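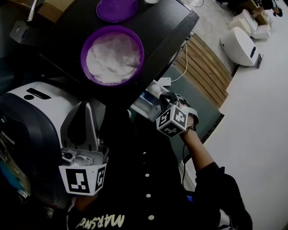

The snow in its deep purple tub, with the flatter purple one behind it on the black tabletop.

Snow Table, November

Welcome to the snow page! I promised several of you that I'd get something up before the end of the month, and I've managed it with a cup of tea going cold beside me and a dusting of white still in the seams of my slippers. Snow Table is the part of the winter open house at Akard Hall that I look forward to all year, and I know I go on about it, so do feel free to look at the picture and skip my ramblings.

For anyone new, Snow Table is simply an afternoon of playing with pretend snow indoors. We scoop it, press it, build with it and sprinkle it over little landscapes, and then we spend the evening finding it in our sleeves. It started in the side room at Plodiren Lane with a single bag of the stuff and a washing-up bowl, and it has grown a good deal since then – we now have Room 19, a proper cupboard and a dustpan of our own.

About the snow

I call it snow, and so does everyone else by the end of the afternoon, though it never melts and would make a dreadful snowball fight. What I love is the way it mounds up. You tip it into a bowl and it looks like nothing much, and then you fluff it with your fingers and it sits there in a soft white heap like the top of a garden wall after a heavy night. I could look at a bowl of it for ages. My sister says this tells you all you need to know about me.

If yours has gone flat in storage, break it up gently and lift it from underneath. Don't stir it round and round, as you would a cake mix, or it will pack down into the bottom of the bowl and you'll be there until teatime.

About the tubs

The purple tubs have had more compliments than anything else we own. White against that thick violet rim is such a cheerful thing to see on a dull afternoon, and I do think the colour makes people want to put their hands in. A deep bowl is best for the main heap, with plenty of room at the sides for scooping. Something flatter is handy nearby for patting out a field or a frozen pond, and if a bit of white gets left behind in it, so much the better – it looks like frost.

I did once try clear bowls from Zarkico, and they were perfectly nice bowls, but the snow rather vanished in them. They live in my kitchen now and are very good for trifle.

About the table

Go for a dark table if you have the choice. On a black top you can see every last crumb of white, so you know what you're sweeping up, and anything you build looks twice as wintry. We used a cream cloth one year and I was still shaking snow out of it at Easter.

A few of you asked about height. Ours is comfortable for standing at, and most people like to lean in from one side with their sleeves pushed up to the elbow. Do push them up! Long black sleeves and pretend snow are a sorry combination, and I say this as someone who owns a great many black jumpers and no lint roller that works.

Things people made

There's a hill village made every year, and every year it slides. This time it had a road going up one side and a lake at the bottom (the lake was a jar lid), and it lasted a whole 52 minutes before the top half came down over the road. There was a great cheer. I'm told the builders had a bet on it, and that somebody is owed a mince pie.

We had a very good rabbit as well, a row of tiny igloos pressed out of an egg cup, and a long smooth shape that was a seal or a loaf depending on which end you were standing at. I thought the seal was lovely and I'm sorry I asked whether it wanted slicing.

The prettiest thing to my mind was the simplest, a heap of snow left exactly as it fell with one bare twig stood up in it. I passed it several times on my way to the kettle and each time it cheered me up.

Putting it away

We finish at half past four and allow 30 minutes for clearing up, which has never yet been enough. Snow goes back in the tubs first, then lids, then the floor. Use a dry brush and leave the damp cloth until the very end. The floor under the table always gets the worst of it, and if you've put a mat down you can carry it outside and give it a good shake – mind which way the wind is blowing, and learn from me.

The tubs then go on shelf 2 of the Tagle cupboard, with the twigs in a carrier bag hung on the door. Please don't put anything heavy on top. I found a stack of hymn books there in the spring and the poor snow was like cardboard.

A few thank-yous

Thank you to Janelle Umali, who carried far more than her share up the stairs and made the ginger biscuits, and to everyone who stayed behind to sweep. Thank you too for the kind notes in the book, particularly the one in purple crayon which just says SNOW with a very large S.

If you made something and would like it mentioned on this page, leave me a message at the hall desk and I'll add a line. I still have one blue mitten and a tin with no biscuits in it, so if either belongs to you, they're on the windowsill outside Room 19.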